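Fasodham workshop puts two grippers through the kitchen test

27 February 2019

Anyone who has tried to put a kitchen back in order after a big dinner will have some sympathy for the pair of robot arms at the Fasodham workshop, which have spent a good part of the winter learning to handle oil bottles, spice jars and a bright yellow-orange condiment caddy.

The work is part of a project called Sturkero, which began in October and compares two sets of gripper fingers on the same small arms. One set comes from Clomix and is fairly stiff, while the other, made by Kuusk, gives a little when it closes on something. Each set gets 100 tries at every task, and the team is glad to report that the first 3000 tries are now logged — a long haul, and a cheerful one by all accounts!

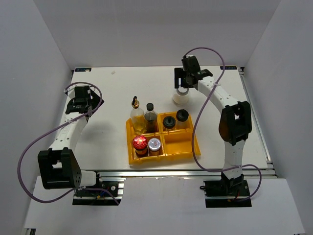 Why jars are harder than they look

A short jar with a round lid sounds like the easiest thing in the world to pick up, and for most of us it is. For a gripper coming down from overhead, though, a slightly crooked approach can send the jar sliding across the table, and glass is not very forgiving. Tall bottles bring their own trouble, as they like to tip when they are lowered into a compartment beside a neighbor.

So far the softer Kuusk fingers have done better on lids, and the Clomix fingers have the edge on bottles. The team doesn't want to pick a favorite just yet, and there are 20 more tasks on the list before the comparison wraps up.

The full set of results, with notes on the controller settings used for each arm, will be posted on the Fasodham project page once the last tries are in. Questions and suggestions for new tasks are very welcome in the meantime.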